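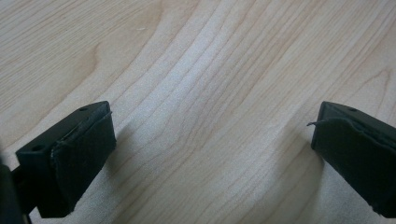 23 July 2025

Too warm to sleep, so I may as well write. I've been thinking all evening about whether a machine could do my dishes. I mean all of it, the whole business from the table to the cupboard, because the dishwasher only ever does the middle part and I do both ends. I carry, I scrape, I rinse the oatmeal off the bowls (it sets like plaster if I don't), and then an hour later there I am again with a tea towel, getting the water out of the hollows under the mugs.

It was Katalin Vincze who started me off. She came by for coffee and stayed until the pot was empty and then stayed for another pot, bless her, and she had been reading about a robot arm that folds towels. It took around 6 minutes a towel, she said, and she was very impressed, and I laughed so hard I had to put my cup down. Six minutes! I had 38 napkins to fold after the anniversary lunch in June and did them standing up with the radio on. But then she said her sister's hands are so bad now that one towel takes her nearly that long, and it hurts her the whole time, and I stopped laughing. I hadn't thought of it from that side at all.

So I've come round a little. I still don't believe in the kitchen helper that does everything. Think what goes into clearing one table. You have to know that the glass is thin and the casserole lid is loose, that the crumpled napkin is trash and the crumpled receipt is not, that the butter goes back in the fridge but the bread stays out. My grandson knew all that by the time he was seven or so, though he pretended otherwise for years afterward. And with only two fingers to do it! I tried it after supper, thumb and forefinger on each thing. The salt shaker went fine, and so did the spoons once I'd slid them to the edge of the table. A flat plate was hopeless. I couldn't get under it, and in the end I cheated and used my other hand.

Down at Karabulut, where I did the packing for so many years, they have put in a machine for closing cartons, and I'm told it is very good as long as every carton is the same. We used to send out 60 on an ordinary day and I don't suppose two of them were filled alike. There'd be a lamp with its shade, then a box of hinges, then somebody's order changed at the last minute with a note in pencil. I would like to see it read Mr. Aydin's pencil. Then again my back would have been glad of something to do the lifting, and if they'd offered me that at 56 I would have kissed it on the lid.

What I'd like, if anybody asked me, is a thing that does one dull job slowly while I'm asleep. It could take all night over the silverware drawer – I wouldn't mind a bit, so long as it was quiet and put the good knives back on the left. Katalin wants hers to change the duvet cover. I told her she'll be waiting a long while for that one, people can hardly do it.

The towels are still on the chair, I see. I'll do them in the morning before it gets hot, and I must remember to give Katalin back her cake tin.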